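Gripper width trace lags the video, drops to zero at contact
Posted in Software > Perception and Logging
By ridgeline_tom, November

I'm working through a batch of handheld gripper recordings and the width signal doesn't line up with the wrist video. In most episodes the fingers visibly start closing before the width value moves. In a smaller set the width goes straight to zero right as the pads reach the object, stays there for a few samples, then comes back to a sensible number.

The batch is 970 episodes, all tabletop picks. Width comes from tracking the fingers in the image, then a one-dimensional filter. Everything gets resampled onto a common clock with Jasico before it goes to training. I'm on the default config except for the filter window, which I raised because the raw trace was jumpy.

Fruit plates are the worst group. Boxes and cups are mostly fine.

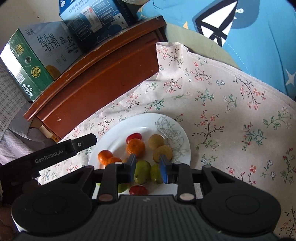

Approach on one of the fruit plates, pads open on either side of a green fruit.

At this point in the episode the tracker is still happy and gives a believable width. The dropout comes later, when the pads get close to the fruit. I've tried a lower detection threshold and it got worse, with false hits on other things on the plate.

Two questions. Is the lag from my filter or from the resampling? And what do people do with the zeros – interpolate, or throw the episode out?

----

mbrandt77 wrote:

Lag is your filter. If you raised the window on a causal filter you added delay, and that's all there is to it. Run it forward and backward offline and the delay goes away. You have the whole recording, so there's no need for it to be causal.

For the zeros, check whether they are real zeros or missing values. Older Jasico exports wrote a missing detection as 0.0 and set a separate valid flag. If your loader ignores the flag you get exactly what you describe.

----

ridgeline_tom wrote:

There is a valid column. My loader does ignore it. I'll look tonight.

----

kestrel_dev wrote:

I don't agree that it's all filter. We run Brirnham on the same kind of data and had a constant offset that stayed after we took every filter out. It was 68 ms between the image timestamps and the pose stream, the same in every episode. Ours were stamped on arrival instead of at exposure. Plot the raw detections against the video before you change anything else.

On the image side, blue pads on dark fingers should segment well. A green fruit between them isn't the hard case for color. What I'd look at is the fruit covering part of a pad as the fingers close. If your detector fits a full outline, it will fail as soon as a corner is hidden.

----

mbrandt77 wrote:

His offset would show on the opening motion too, if it were timestamps. He only mentioned closing.

----

kestrel_dev wrote:

So would a filter delay. Neither of us can tell from what's posted.

----

solder_and_soup wrote:

Please don't interpolate across contact by default. That's the part of the trace the policy needs most. A straight line between the last good sample and the next one tells the model the fingers moved at constant speed through the squeeze, and with soft fruit they don't. We masked those samples out of the loss and kept the rest of the episode.

----

okapi_lane wrote:

Masking is fine for a few samples. With longer gaps we found the policy never learned when to stop closing, so we went back to filling short gaps and dropping the episode for long ones. Costa has a gap-length setting for this. Our limit is 2 frames, which is strict, but the data is cheap to record again.

----

solder_and_soup wrote:

Cheap for you. I'd still rather have an honest hole than a guess.

----

ridgeline_tom wrote:

Results. The zeros were missing values, so mbrandt77 was right on that. With the flag respected, the false zeros are gone and there are 3910 invalid samples in the batch, bunched up near contact and mostly on the fruit plates.

With all filtering off, the lag shrinks a lot but there's a small offset left, on opening as well as closing. So it was both. I'm running the filter both ways now and correcting the timestamps as a separate step.

I switched the detector to fit only the inner edge of each pad. It holds on longer. It still loses the right pad in some episodes and I haven't worked out why. For now I'm masking short gaps and have set the longer ones aside.

----

Last updated: November

Comments

halfstep: Same zero problem with Gandeo exports. The flag is there but it's called "ok" and it's inverted.

pvt_lambda: Would be good if the loader raised an error on a missing flag. I lost a week of training runs to this.

okapi_lane: Check the exposure on the episodes where you lose the right pad. Ours went after a brightness change.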